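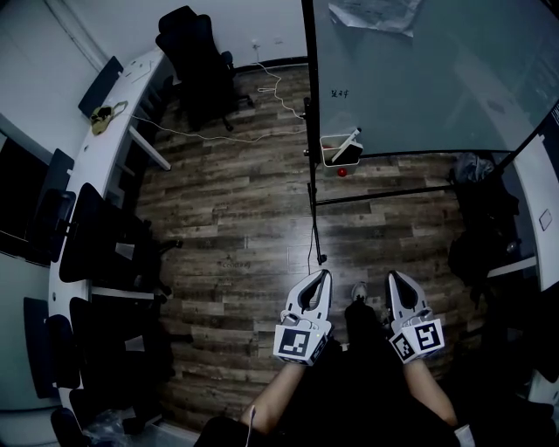
4.2 Chairs, cables and the open floor

Shares 57 | Comments 10

The survey covered 58 shared work rooms in three buildings, Tovness, Plurkden and Hullaritz. Each room was visited in the morning before the cleaners came in and again in the late afternoon. At each visit the surveyor drew the position of every chair on a floor plan, marked any cable that crossed open floor, and noted loose objects that a person walking through would have to step over or go round. This gave 738 floor notes. A note is a single entry for a single item, so a chair that was out of place at both visits to a room produced two notes.

Rooms with straight desks behaved much as we had expected from the pilot. Chairs were pushed in or left a short way out, and the walking route ran along the backs of them. Rooms with curved desks were harder to describe. On a straight desk there is a clear line behind which a chair is out of the way. On a curved desk that line bends, and a chair left square to its own stretch of desk may still point its base into the route of someone coming from the other end. We therefore recorded two things for each chair in these rooms: the distance from the desk edge, and which way the seat was turned.

Figure 2 is from one of the curved-desk rooms at Tovness. The desk is long and white and the black chairs stand along it, with another black chair, high-backed, against the white wall behind. The floor is dark brown wood-look planking. From a small outlet near the base of the back wall a coiled white cable loops out over the boards towards the middle of the room, and a second white cable trails across the floor from near a small tan bag on the desk. We coded both as crossing open floor. The crumpled clear plastic bag on the floor was entered as a loose object.

The colour of the cable matters more than the coding scheme allowed for. White cable on a dark floor is easy to see, and people stepped over it with little change of pace. Grey cable on grey carpet, which we met in most of the Hullaritz rooms, was often missed. Our scheme gave both the same score. A later version should have a column for contrast with the floor, and Ferri has added one to the sheet now in use at Piras, where the second round is being done.

Chairs kept against a wall were at first left out of the count, on the view that they were stored. This was a mistake. In the afternoon plans the wall chair was often somewhere else, usually at the end of the desk where two people had been working at one screen. We went back to the October plans and added these chairs wherever the drawing was clear enough. In 10 rooms it was not, and those rooms are left out of Table 3.

Shelving under the desk was noted as well. Where there were openings at floor level, we looked at whether bags and packaging were kept in them. On the whole they were not. The reason given by the people who used the rooms was simple: with the chair pushed in, the opening cannot be reached without moving the chair, and with the chair pulled out, the person is sitting in it. Bags went on top of the desk or on the floor beside the chair. At Plurkden some of the openings held old monitors stands and boxes of paper that no current user of the room could identify.

4.2.1 Outlets

The strongest link in the data was between floor cables and the position of the wall outlets. Where the outlets were behind the desk, cables stayed behind the desk. Where the only free outlet was on another wall, a cable crossed the floor sooner or later, and it tended to stay there between visits. Tidying made little difference to this. Vishwakarma, who drew the Tovness plans, found that cables coiled up by the cleaners were back in nearly the same place by the afternoon visit.

We tried cable covers in a few rooms for the last part of the survey. They lay flat on carpet but moved on the smooth plank floors, and chair castors caught on the edges – in one room the cover had been stood up behind a door by the second visit. These trials were too short to report as results. Fixed floor boxes were not tried, as the building managers did not want the planks cut.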